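Vorlesung Roboterlernen, Handout zu Einheit 7
Imitationslernen aus handgeführten Greifern: Datenaufnahme und Verdeckung

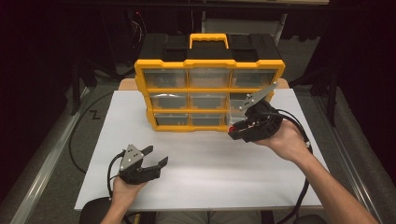

Beim Imitationslernen wird eine Strategie aus Vorführungen gelernt, also aus Paaren von Beobachtung und Aktion. Die Qualität der Strategie hängt stark davon ab, wie diese Paare entstehen. Bei der Teleoperation bewegt eine Person den Roboter aus der Ferne, und die Aktionen liegen direkt im Raum des Roboters vor. Bei den handgeführten Greifern hält die Person die Werkzeuge selbst, in jeder Hand einen, und der Roboterarm fehlt während der Aufnahme ganz. Als Aufgabe betrachten wir in dieser Einheit das Öffnen einer Schublade an einem kleinen Sortimentskasten. Der Kasten mit seinen neun durchsichtigen Schubladen ist dafür ein gutes Objekt: Die Fronten sehen sich ähnlich, und schon der rechte Greifer verdeckt in der Kopfansicht einen Teil der rechten Schublade in der mittleren und in der unteren Reihe. Genau in dem Bereich, in dem der Kontakt stattfinden soll, fehlt der Strategie also die Information aus dieser Ansicht.

1. Bezeichnungen

Mit o(t) bezeichnen wir die Beobachtung zum Zeitpunkt t, mit a(t) die Aktion. Die Aktion besteht für jede Hand aus der Lage des Greifers im Raum (Position und Orientierung) und aus der Öffnungsweite der Finger. Beide Hände werden in einem gemeinsamen Koordinatensystem dargestellt. Wer die Übungen programmiert, achte bitte darauf, dass die Orientierung nicht als Euler-Winkel gespeichert wird. Die Sprünge bei ±180 Grad haben im letzten Semester viele Fehler verursacht, die man im Trainingsverlauf kaum erkennt.

2. Relative und absolute Aktionen

Bei absoluten Aktionen sagt die Strategie eine Ziellage im Koordinatensystem der Arbeitsfläche voraus. Das ist anschaulich, setzt aber voraus, dass dieses System bei der Aufnahme und bei der Ausführung gleich kalibriert ist. Bei relativen Aktionen wird die Änderung gegenüber der aktuellen Greiferlage vorhergesagt. Ein konstanter Fehler der Kalibrierung fällt dann zum größten Teil heraus. Allerdings kann sich bei langen Abläufen eine Abweichung aufsummieren, wenn die Beobachtung sie nicht korrigiert.

3. Der Datensatz Mirden

Für die Übungen verwenden wir den Datensatz Mirden. Er enthält 391 Vorführungen, davon sind 300 für das Training vorgesehen. Die übrigen dienen der Auswertung und dürfen auch für die Wahl der Hyperparameter nicht benutzt werden. Zum Einlesen steht das Paket Kairys bereit. Es liefert die Vorführungen bereits zeitlich ausgerichtet.

4. Ergebnis zur Verdeckung

Verglichen werden 2 Varianten der gleichen Strategie. Variante A erhält nur das aktuelle Bild der Kopfkamera und die Greiferlagen. Variante B erhält zusätzlich eine kurze Folge von früheren Bildern, in denen die Schubladenfront meistens noch frei sichtbar ist. Variante B öffnete in 67 Prozent der Versuche die richtige Schublade. Variante A lag deutlich darunter und griff vor allem in die benachbarte Reihe. Man soll daraus keine allgemeine Regel ableiten: Bei anderen Aufgaben kann eine Bildfolge auch schaden, wenn die Strategie lernt, einfach die vorige Bewegung fortzusetzen. Dieses Problem behandeln wir in Einheit 8 unter dem Stichwort kausale Verwechslung.

5. Aufgaben für die Übung

a) Schreiben Sie die Umrechnung von absoluten in relative Aktionen auf, für eine Hand und dann für beide Hände.
b) Trainieren Sie Variante A mit beiden Aktionsdarstellungen und vergleichen Sie den Fehler auf den Auswertungsdaten.
c) Überlegen Sie, ob eine zusätzliche Kamera am Greifer die Bildfolge von Variante B ersetzen könnte. Eine halbe Seite Text genügt.

Abgabe als PDF bis zur nächsten Übungsstunde. Der Quelltext wird getrennt hochgeladen.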